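4.2 Clearing the table

I'll be upfront, I wanted this one to go better! Table clearing sounds like the easy chore, and when Fares Semaan and I wrote the task list one Sunday we put it in as a warm-up for the Olletti policy. We ran 64 trials in simulation, and it finished 52 of them.
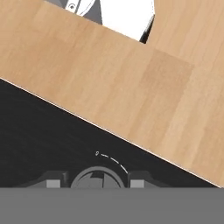
Figure 4. Wrist view over the wooden tabletop, Olletti task set (simulated).

Most of the misses came in the last bit of the approach, where the arm would dither next to an object and then time out. The Bendow baseline dithers less but knocks more stuff over (see Section 5), so I wouldn't hand either one my dishes yet.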